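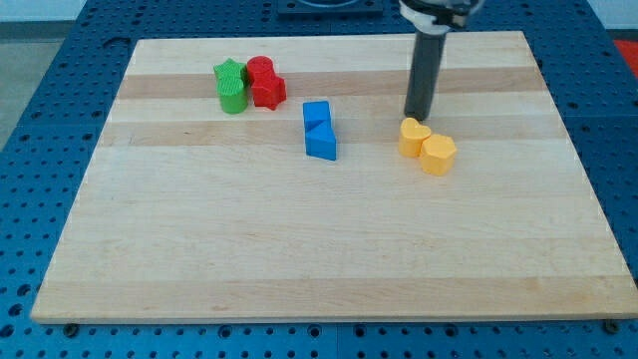
The night shift at Trenda began at ten, and by then the corridor was dark and only our room had light. I was new. I had come to the city in June with one suitcase and a paper which said I was an operator, and for the first weeks I did not understand what I operated.

The work was simple to explain. I sat with my hand on the lever, and when I moved the lever the arm moved too. I pushed the small blocks over the board, each to its partner, and the machine remembered how I did it. One such push from start to end was called a showing. We had to give 50 showings in a shift. The woman who taught me had given more than anyone in the building, and she did not look at her hand any more, only at the board.

"Slower," she told me. "You push like a person who wants to go home."

"I want to go home."

"Yes, but it must not learn that."

So I pushed slower. Green to green was easy. Red I also liked. The star was difficult, for it turned when I touched one of its points, and then I had to go round and correct it from the other side. The worst for me was the yellow heart. If the finger touched it a little too much to the left, it slid away from the hexagon as if it was offended. In my showing number 12 of that night I chased it nearly to the edge of the board, and I reached for the button to delete.

She put her hand over the button.

"Leave it," she said. "Bring it back."

"But it is ugly."

"It will also make mistakes. Who will show it how to come back, if you show only the nice ones?"

I brought the heart back. It took me 2 minutes, and my wrist was hurting. When the yellow blocks touched at last, I lifted the finger a little and waited, and the counter on the screen changed to 1238. That was all the showings together, hers and mine and those of people who had left before me.

At four we drank tea from her flask. She told me that before this she had worked at the Clodberg bakery, where she taught girls to plait bread. She used to stand behind them and hold their wrists – there was no other way, she said, the words did not help. I thought of my father, who taught me to write in the same manner, his big hand around mine, and the pencil somewhere inside. I still make my letter K like him, with one leg too long.

In autumn she went to Lirkex for better money. The evening after, our engineer let the arm work alone for the first time, and I was allowed to stay and look. It pushed the green, then the blue. At the heart it went too much to the left, and the heart slid away.

The engineer said a bad word and stood up.

"Wait," I said.

The arm stopped, lifted, and went round the long way, slowly, like a person who does not want to go home at all. I knew that turn. Before it touched the heart it made a small pause, and the pause was not mine. It was hers.

I sat there till the yellow ones were together. Then I put on my coat and walked to Brennan Street for the first bus.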